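Print | E-mail

February, quarter to eleven, should be asleep

Feet are wrecked. Did the whole loop out past Lurnwood and back along the canal, the long way because the footbridge is still shut. Marisa Marino says it's shut till April. She also said it wasn't muddy. It was muddy.

Training going ok I guess. 800 feet of climbing today if you believe the watch, and I don't. Left heel rubbed again by the second gate. Taped it with the cheap tape and that rolled up into my sock in 30 minutes flat. Good tape from now on, stop being stingy.

Ate: two eggs, half a bagel, the awful date bar. Not enough. Got shaky coming up the hill by the water tower and sat on a wall and ate Marisa's pretzels. She had a whole bag and never said a word about it until I went gray.

We talked about Campos most of the way. She wants to do the full route in 4 days, I said five. She said five means an extra night paid for and I said four means carrying me. Left it there. She'll win, she always does, but I want it written down that I said five.

Money so far. 1,222 in the trip jar account as of tonight. Flights not booked. Keep looking at them and closing the tab. Ought to just do it this week before they go up agian.

Mom called while I was in the tub. Wants to know if there's a doctor along the route. Told her there's a town every few hours, wich is true for the first half anyway. She's going to mail me her old rain pants. Don't want them. Will probably take them.

Boots: the Utetell pair is done, sole's coming away at the toe. Can't start a walk like that in brand new ones so I've got to buy now and wear them everywhere, work, store, all of it. Tried the Ultier ones at lunch. Half size up felt right, then felt big on the little ramp thing. Go back late in the day when feet are swollen.
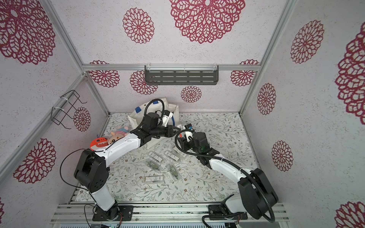

Packing. Pulled everything out on the bed tonight and it's way too much, three sweaters, why. Pack weighs a ton before water. Marisa says one set on, one set in the bag, wash at night, finished. What I still don't have is something small for evenings, for the wallet and a bit of shopping once the big pack's dumped at the hostel. Plain white canvas tote with a blue strap, like that one, would do it. Crumples down to nothing, shove it down the side. Think there's an old one in the hall closet under the vacuum bags. Look tomorrow.

Also: toenails. Headlamp batteries. Ask for the days off IN WRITING this time.

Rain on and off since nine. Socks on the radiator, heel stings like crazy. No walking tomorrow, just stretch and maybe the stairs at work. Marisa texted a picture of her blister, bigger than mine, she's thrilled. Bed

Print | E-mail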